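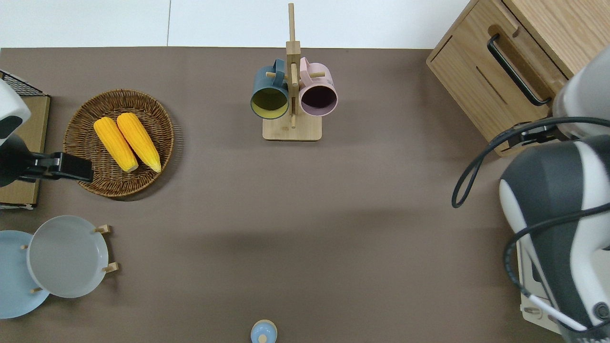

Cukura Two-Arm Tabletop Station

Sold by Kolance. Prices and terms updated 26 Mar 2018.

The Cukura is a bench-mounted station for labs and product teams that need two small arms working over the same tabletop. It is sized for household objects: mugs, plates, play food, light drawers and small appliances. The arms come in white and dark gray, each with a black gripper.

Most buyers put the station on a grant or a department equipment line, so this page covers what is in the quote, what is left out, and what to have ready before delivery.

What the base order includes

2 arms with grippers
Wrist camera and mount
Clamps and mounting bases
Power supplies and cable set
Control box with setup software
Printed setup guide

The tabletop, the mat and the objects are not part of the base order. You can use your own table if it is rigid and the edge will take a clamp. Folding tables are not suitable. If you have a lab bench with a lip or a rounded front edge, send us the edge thickness and the depth of the lip before you order, and we will tell you which clamp fits.

Kitchen task set (optional)

The Lelotness set is the one we quote most often with this station. It has a wooden mug tree with mugs, a plate stand with plates, a round woven basket with corn cobs, and a light wood drawer cabinet with a black bar handle. The pieces can be bought one at a time as replacements. Mugs and plates are the items people reorder, so put a second set of those on the first purchase order if your rules make small orders slow.

The toaster oven is not part of the set. Buy one locally and check that the door handle leaves enough room for the fingers.

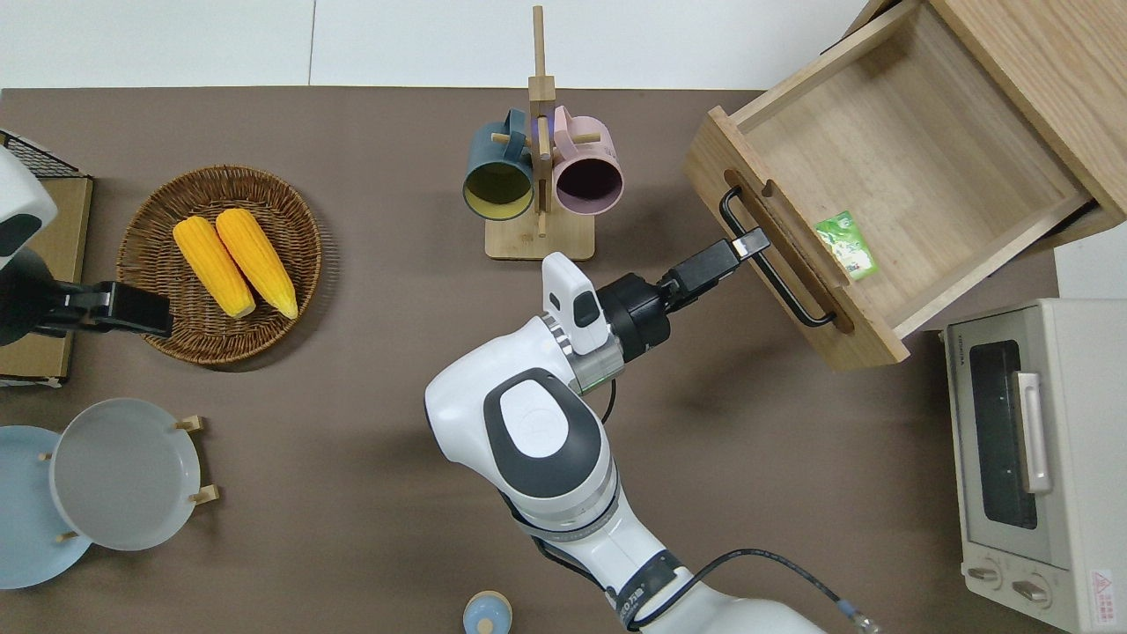
Mug tree, plates, corn and an open drawer within reach of the arms.

Planning the space

Lay out the table on paper before the station arrives. Mark where each arm will be mounted, then mark the objects, then mark how far the drawers and doors travel when they open. Customers usually allow for the cabinet and forget the open drawer. It also helps to keep tall items, such as a mug tree, toward the back of the table.

Cables need their own space. Leave slack for the full swing of each arm and keep loops off the part of the table where objects are picked up and set down. We ship cable clips with every order. Extra clips are free, so ask for more than you think you need.

Someone has to be able to reach in and reset the objects between runs. Keep one long side of the table clear of shelves, monitors and walls. The stop button should be within reach of the person who does the resetting.

Costs after the first purchase

The service plan is $111 per month and covers both arms. It includes gripper inspection, replacement finger pads, and a loaner arm if a repair has to come back to us. Without the plan, repairs are billed for parts and labor, and there is no loaner.

Items to carry in the yearly budget:

Service plan, or a repair reserve if you skip the plan
Finger pads
Replacement cables
Replacement mugs, plates and play food
Disk storage for camera recordings

Storage is often left off the first budget. If you plan to record every run, work out the space needed with your IT group before you pick a computer.

Warranty and lead time

The arms are under warranty for 2 years from delivery. Grippers are included. Finger pads and cables are wear parts and are not covered.

Standard orders ship in 15 business days after we receive the purchase order. Orders with the Lelotness set ship complete, in one delivery. The loading dock at our Quansah warehouse is closed for stock count in February, and orders placed that month are scheduled for March.

Asking for a quote

Send the table dimensions, the edge thickness, the delivery address and whether you need installation. State if you want the task set and the service plan listed on separate lines. Quotes are in US dollars and do not include sales tax. If your purchasing office needs a sole source letter, ask for it with the quote and we will send both together.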